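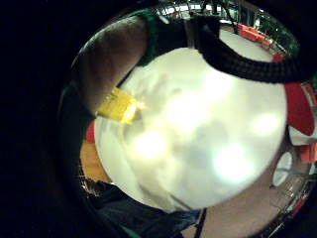 Garden lighting has never been kind to me. I have owned solar stakes that gave up by September, a string of festoon bulbs that attracted every moth in Gikstead, and a citronella lantern I would rather not discuss. So when the Plesteo Wuvport appeared in the window of Ó Riain on the high street, I walked past it twice on principle and went in the third time. It is a globe lantern, meant for patios, bedside tables and the sort of camping where somebody brings cheese. The white is a proper high gloss, so indoors it picks up the ceiling lights as a set of bright round spots and carries them about with it like a second collection of lamps. The black braided rope over the top is the part that sold it to me. It looks as if it came off a small, well-kept boat.

I have had it since March and used it most evenings, which is long enough to have gone through being pleased with it, being annoyed by it and being pleased with it again on different grounds.

Size and weight

The leaflet gives the diameter as 227 mm. On paper that sounds like a large grapefruit. On a bedside table it sounds like an eviction notice for your books. Take a dinner plate to the shop, or borrow one of theirs, and imagine it being that wide in every direction.

It weighs 822 grams on my kitchen scales, rope included, and I was glad of every one of them the first time the wind got up. Lighter lanterns go over the hedge. The Wuvport stays where it is put, provided it has been put somewhere flat. It has a small flattened base, and I do mean small. On slate, fine. On grass it settles at whatever angle the lawn prefers. On our garden table, which has slats, it sat happily for a week and then rolled off during pudding, bounced once on the decking and came to rest against a guest's foot, still lit. Full marks for toughness. The trifle was a separate matter.

The rope

I expected to dislike the rope within a fortnight, in the way one dislikes most things described by their makers as nautical. It is good, though. The braid is thick and has a twist you can feel, so it doesn't bite into the fingers, and it has kept its shape well enough that the lantern can be picked up in the dark without fishing about for the loop. My mother, whose hands are not what they were, can lift it one-handed. She can't say the same for the watering can.

It does soak up rain. Leave the lantern out overnight and the globe will be dry by the time you've had breakfast, while the rope is still hanging on to its share at teatime. Hang it from a hook above your own chair and you will find this out in instalments. There is no quick way of taking the rope off to dry it either. You have to undo a knot, and having undone it you have to remember what sort of knot it was. I did not remember. Mine now has one of my own design.

Light

There are three settings. The lowest is lovely, a warm, even glow you could nurse a baby by. The middle one is right for eating outside. The top one is for finding a contact lens, or for letting the neighbours know you are in.

You move between them by tapping the base, and there's no way of skipping straight to off. If you are on the lowest and want to go to bed, you must first pass through the middle and then through the full glare, with your pupils wide open, before being granted darkness. My wife has views on this. She has expressed them at half past eleven at night, with her face in the pillow.

The globe itself spreads the light well. I couldn't find a hot spot or a shadow of the workings inside, which was the trouble with the cheaper one we had before. With the lamp off, the surface has a faintly milky depth to it. I catch people patting it.

Battery

Plesteo says the battery will last an evening. An evening is an elastic thing. On the top setting mine went out after three hours, without any warning, in the middle of a hand of rummy that I was winning. On the lowest it has gone from supper until well past the time I stop being responsible for such things.

Charging is by a cable that plugs into the underside, so while it charges the lantern can't sit down properly and has to be propped in something. I use a mixing bowl. It looks like an ostrich egg waiting for an omelette. A little stand in the box would have cost them pennies, and I mention it here in the hope that somebody at Plesteo reads these.

Cleaning

Gloss white shows everything. Fingerprints, pollen, the flight paths of individual birds. A damp cloth deals with nearly all of it in a few seconds, and a drop of washing-up liquid deals with sun cream. Don't use the green side of the sponge. I tried it on a small patch round the back and there is now a dull spot the size of a penny, which I keep turned to the wall.

The instructions

The booklet runs to 232 pages, in a great many languages, and the English section is mostly devoted to what not to do with the lantern. I am not to eat it. I am not to use it as a flotation device, which seems a wasted opportunity given the shape and the rope. The tapping business is dealt with in one drawing of a hand and an arrow, and the drawing is upside down. I checked against the Finnish.

After the sale

Mine developed a rattle in its second month. I took it back to Ó Riain on a Sunday, expecting the usual conversation about receipts, and the man at the counter shook it by his ear, shook another one off the shelf, and handed me the second one. The replacement has been silent. I can't tell you whether Plesteo would have been as quick by post, as I have not had to find out.

Would I buy it again

Yes, with the mixing bowl already set aside. If you have a flat table and a porch to keep the worst of the rain off, it is the nicest lantern I've owned, and the only one visitors ask after. If your garden slopes, buy something with legs. And if you share a bedroom with a light sleeper, learn to tap quickly, or throw a towel over it first.

Four stars. It would have had the fifth for an off switch.

Tõnu Stankevičius, Gikstead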